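Ticket: Packing cell 2, simulation and shift handover
Status: Open, waiting for customer
Priority: Normal
Opened by: Sverre Rustad, packing hall, Druvuline
Handled by: Udeo support
Product: Rinis planner, training licence

Entry by Sverre Rustad, 27/03/2024

Hello. I write for the packing hall at Druvuline. We have used the arm in cell 2 since August. Before, two persons stood at that place and put fruit into trays by hand. Now one person looks after the cell and the other has moved to quality control. In general we are satisfied, but we have a problem with the simulation, and it has become a problem for the people also.

Each operator must rehearse a new pick in the simulation before it goes to the real cell. This was agreed with the staff when the arm came, so that everybody could learn it in a calm way. After the last update, the rehearsal stops with the message "Target lost at grasp height". It does not stop every time. I ran the same job 70 times and it stopped in 22 of them.

What I have tried already:
Restarted the planner and the computer.
Loaded the job again from the backup copy.
Made the approach slower.
Asked Kim on the evening shift to run the job with her own login. She has the same error.

Reply by Udeo support

Thank you for the clear report. Could you please tell us if the tray model is loaded in the rehearsal, and which value you have for the grasp height offset? Please also try one run with the tray and the conveyor taken out, so that only the arm and the object are left.

Entry by Sverre Rustad

The tray model was loaded in all the runs I reported. The grasp height offset is 3 mm. I did not set this value, and I cannot find who did. In our notes from the installation it is 2 mm, so I think the update may have changed it.

I have now made the run you asked for, with only the arm and the object. 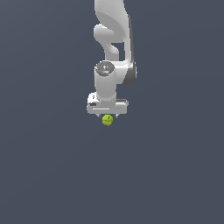
In this set-up I did not get the message, but I made only a few runs, so I do not want to promise that the error is gone. When I put the tray back, the message came again on the second run.

I must also explain why this is more than a small annoyance for us. When the rehearsal stops, the operator cannot release the job, and has to call me. On the day shift it is fine. On the evening shift there is no technician in the building, and then they pack by hand until the morning. The people who do this are the same ones who were told that the heavy repeating work would be less. Kim has said to me that she does not mind the hand packing, but she minds that she doesn't know at the start of a shift which job she will have. I find this a fair complaint.

There is also a question of trust. Some operators have begun to skip the rehearsal when they have the supervisor code. I have asked them to stop with this, and I have changed the code.

Reply by Udeo support

We believe the offset is the cause. With the higher value, the planner can take the edge of the tray for a part of the object, and then it loses the target. Please set the offset back to 2 mm, save the job under a new name and repeat the test with the tray loaded. We will check on our side if the update writes over this value.

Entry by Sverre Rustad

Offset is set back and the job is saved under a new name. First runs with the tray are without error. I will let the evening shift run the full test before I say more, because they use it the most. Kim will write the results in this ticket herself, I have given her access.

One request in addition: is it possible that an operator can see the offset on the release page, without the supervisor code? Then they could compare it with the paper sheet on the cell and would not need to call me.

Reply by Udeo support

Your request is passed on to the Rinis team. The ticket stays open until we have the results from the evening shift.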